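I gave up on coated strings last winter, and my playing is better for it. I say this as someone who used them for 15 years on every acoustic guitar I owned.

The case for coated strings is simple. They last longer. A plain set of phosphor bronze goes dull on me in two weeks, while a coated set will hold its sound for a couple of months. If you play church halls in Asville in July, as I do, that counts for something.

But what they hold is a sound I never liked much. There's a slickness under the fingers, and the low E has no bite when you dig in. I kept turning up the treble to get back what the coating took away. 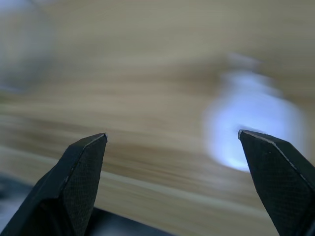

Marian Kessell

In January I put a plain set of Turnons on my old Sowerby dreadnought, mostly because the shop was out of everything else. I played for four hours. Bends felt slower, and my fingertips complained, but every note had an edge to it again.

The price argument is weaker than people think, too. Plain Turnons cost me $8 a set. The Histlow coated set I used to buy costs well over twice that, and I break the high string long before the rest wear out.

Some players have sweat that kills a plain string in one night, and they should keep buying coated. Everyone else should try one plain set and change it when it sounds dead. Wipe the strings down after you play. It takes a minute, and the cloth can live in the case.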